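Making a Bed That Stays Made

I spent years fighting with my sheets every morning before I worked out that most of the trouble starts in the laundry room, so let's begin there. Don't stuff the washer. One set of sheets with a few pillowcases is plenty, and if you wash the whole family's bedding in one go it will only twist itself into a rope and come out with damp knots in the middle. Cool or warm water is fine for most weeks.

Shake each piece out before it goes in the dryer, and stop the dryer once to untangle everything (I set the kitchen timer or I forget). Take the sheets out while they're barely dry and put them straight on the bed if you can – the warmth of your hands and a good tug will do more than an iron will.

Now for the corners. Start with the one farthest from you, up by the wall, then do the corner diagonally across from it. The last two will go on tight, and you may have to lift the mattress a little and mutter. If your sheet keeps popping off, check the pocket depth on the package next time you shop. My old Skarnero set was lovely and soft but far too shallow once I added a topper!

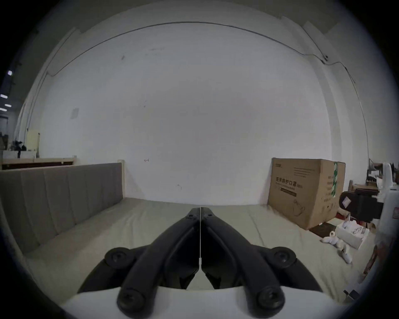
A pale gray-beige sheet on the bed, with a few soft wrinkles.

Smooth from the center out with the flat of your forearm, and leave the covers folded back while you have your coffee so the bed can air.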